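Section 2. Powering Up and Homing the Veter Servo Drive

This is the fun part! With the drive mounted and the motor cable connected, you're a few minutes away from seeing your axis move under its own power. Please read the whole section once before you turn anything on.

What you need: the keypad, a small flat screwdriver, the encoder cable from bag 3, and the parameter sheet that came with your motor.

CAUTION: The drive holds a charge after shutdown. Wait until the CHARGE lamp is completely out before you touch the terminals.

First power-up

1. Check that the encoder plug is fully seated. You'll feel a click.

2. Close the main breaker. The display runs through its segments and stops at "rdy" (a lovely sight after all that wiring!).

3. If you see "E-3" in place of "rdy", switch off and swap the two encoder signal wires.

4. Press MENU, go to Motor Setup, and type in the rated speed from your parameter sheet. The factory value is 3000 rpm.
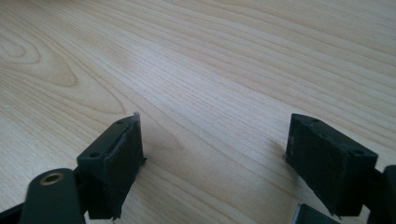 5. Hold SAVE until the display blinks.

Note: The keypad remembers your last screen, so you can unplug it and carry on at another drive. Great for anyone setting up a whole line of machines!

Homing the axis

1. Move the axis by hand to almost the middle of its travel. Keep the brake released while you do this.

2. Set Homing Speed to 1000 rpm or lower. Slower is fine, and the home switch will thank you.

3. Make sure people and tools are clear of the moving parts, then press HOME.

4. Watch the position readout. It should settle at zero and hold there. 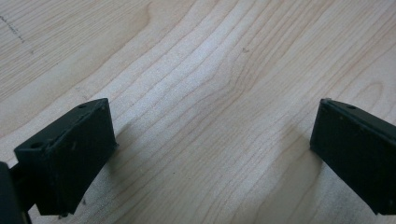

5. Run the homing cycle again and compare the readouts. If they differ, tighten the coupling screws and go back to step 1.

CAUTION: Never bypass the limit switches to finish a homing cycle.

Once the readout repeats, you're ready for Section 3, Tuning, where the axis really starts to feel quick and smooth. Have your load weight handy.

Guide text: Zineb Badawi and Wiroj Limsakul. Revised March 13, 2024.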